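Protokoll der Sitzung des Fachausschusses Heißgetränke
Skelico Genossenschaft, Besprechungsraum Erdgeschoss
Sitzung im Juli, Beginn 14:00 Uhr

Anwesend: Dorothy Mottram (Vorsitz), Teodoro Medrano (Einkauf), Jovita Galindo (Sensorik), Nicanor Figueroa (Vertrieb)
Entschuldigt: Sarahí Hinojosa (Qualitätssicherung)
Protokoll: Jovita Galindo

TOP 1 Genehmigung von Tagesordnung und Protokoll

Die Vorsitzende stellt die Beschlussfähigkeit fest. Die Tagesordnung wird ohne Änderung angenommen. Das Protokoll der vorangegangenen Sitzung wird mit einer Berichtigung genehmigt: Unter TOP 4 muss es »Röstgrad mittel« heißen, nicht »Röstgrad hell«.

TOP 2 Hausmischung »Zamudio«

Herr Medrano berichtet über den Stand der Verhandlungen mit der Rösterei Justau. Das Angebot umfasst 400 Kilogramm Röstkaffee in zwei Teillieferungen. Die Rösterei hält an der bisherigen Zusammensetzung fest, schlägt jedoch eine etwas längere Röstzeit vor. Frau Galindo trägt die Ergebnisse der internen Verkostung vor. Die länger geröstete Variante wurde als ausgewogener beurteilt, im Nachgeschmack allerdings auch als leicht bitter. Herr Figueroa gibt zu bedenken, dass Stammkunden auf Änderungen der Mischung empfindlich reagieren — im Vorjahr gingen hierzu mehrere schriftliche Beschwerden ein.

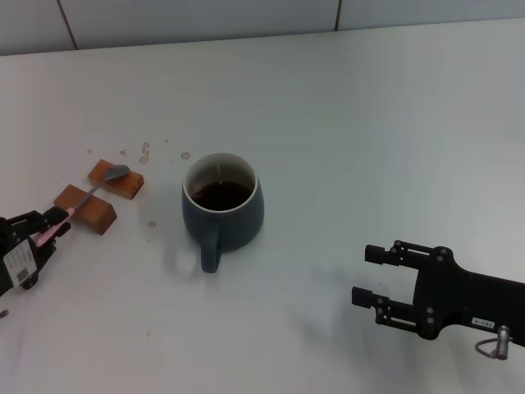

Abb. 1: Kaffee im Becher

Nach Aussprache wird beschlossen, die bisherige Röstung beizubehalten und die neue Variante als Sonderabfüllung zu führen.
Abstimmung: einstimmig.

TOP 3 Absatz und Lagerbestand

Herr Figueroa legt die Zahlen des abgelaufenen Quartals vor. Verkauft wurden 2.043 Packungen der Hausmischung und 369 Packungen der entkoffeinierten Sorte. Der Bestand an entkoffeiniertem Kaffee reicht nach derzeitiger Planung für weitere 30 Tage. Herr Medrano wird beauftragt, die Nachbestellung vorzubereiten und das Mindesthaltbarkeitsdatum der Restbestände zu prüfen.

TOP 4 Mahlwerk in der Probenküche

Der Hersteller Voltden hat einen Kostenvoranschlag für den Austausch der Mahlscheiben übersandt. Der Ausschuss hält die Instandsetzung für angemessen und zieht sie einer Neuanschaffung vor. Bis zum Abschluss der Arbeiten wird für Verkostungen ausschließlich die Handmühle verwendet; der Mahlgrad ist jeweils auf dem Prüfbogen zu vermerken. Die Terminabstimmung mit dem Hersteller übernimmt Frau Hinojosa.

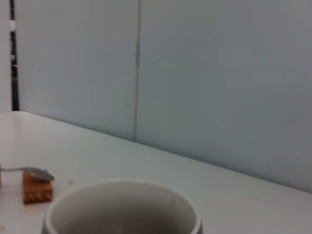
TOP 5 Verschiedenes

Frau Mottram weist darauf hin, dass Prüfbögen künftig binnen einer Woche nach der Verkostung einzureichen sind. Die Frage, ob Kräutertees in das Sortiment aufgenommen werden, wird auf die nächste Sitzung vertagt.

Ende der Sitzung: 15:40 Uhr

Für die Richtigkeit:
Dorothy Mottram, Vorsitz
Jovita Galindo, Protokoll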